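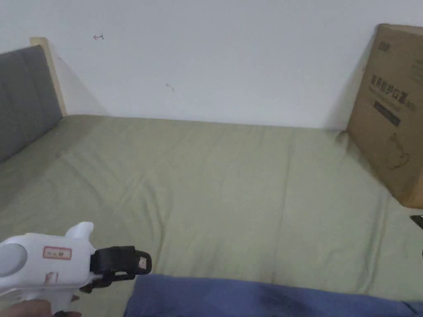
Chapitre 2

La propagation des ondes courtes et le choix de la bande

Dans le chapitre précédent, nous avons construit une antenne dipôle et nous avons appris à mesurer son rapport d'ondes stationnaires. Le lecteur possède donc une station qui peut émettre. Il reste à comprendre où va le signal une fois qu'il a quitté le fil, et pourquoi un correspondant très éloigné nous reçoit parfois mieux que celui de la vallée voisine.

Ce chapitre traite de l'ionosphère. On appelle ainsi la partie haute de l'atmosphère, où le rayonnement du soleil arrache des électrons aux atomes. Elle se divise en plusieurs régions, désignées par les lettres D, E et F. La région F est la plus importante pour le radioamateur : elle se trouve à une altitude qui peut atteindre jusqu'à 400 kilomètres, et c'est elle qui renvoie vers le sol la plus grande partie de nos signaux à longue distance. Pendant la journée elle se partage en deux couches, F1 et F2, qui se réunissent après le coucher du soleil.

La région D joue un rôle différent. Elle absorbe les fréquences basses pendant le jour et disparaît presque entièrement la nuit. Le débutant qui écoute la bande des 80 mètres à midi n'entend que les stations proches — le soir, la même bande se remplit de voix étrangères.
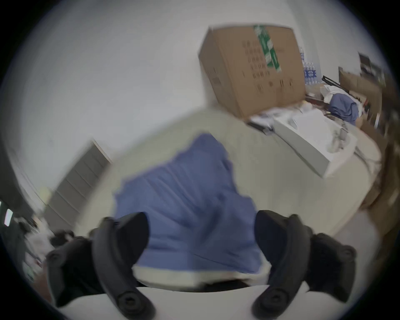

Qu'est-ce que la fréquence maximale utilisable ?

C'est la fréquence la plus élevée que l'ionosphère peut encore renvoyer vers le sol entre deux points donnés, à une heure donnée. Au-dessus de cette valeur, l'onde traverse la couche et se perd dans l'espace. En pratique, on choisit une bande située un peu au-dessous, où l'absorption reste faible.

Cette fréquence change avec l'heure, avec la saison et avec l'activité solaire. Il faut donc prendre l'habitude de tenir un journal d'écoute. Le club de Sadstead, dont nous utiliserons les relevés dans tout le manuel, a noté l'état des bandes pendant 24 heures de suite au mois de mars, à une période proche de l'équinoxe. Les opérateurs ont écouté la balise Kendia sur la bande des 20 mètres et ont inscrit pour chaque heure la force du signal. Leur tableau est reproduit à la fin du chapitre, et l'exercice 2 demande de tracer la courbe correspondante.

Le lecteur verra sur cette courbe que le signal ne monte pas de manière régulière. Il y a des évanouissements lents, que l'on nomme aussi « fading », et qui viennent souvent de la rencontre de plusieurs ondes ayant suivi des chemins différents. Il verra aussi une zone de silence, c'est-à-dire la région trop lointaine pour l'onde de sol et trop proche pour l'onde réfléchie.

Avant de commencer, il est conseillé de revoir la relation entre longueur d'onde et fréquence, ainsi que la notion d'angle de départ. Pour les exercices, un simple récepteur suffit, à condition qu'il couvre les bandes de 80, 40 et 20 mètres et qu'il possède un indicateur de force du signal.

2.1 La formation des couches ionisées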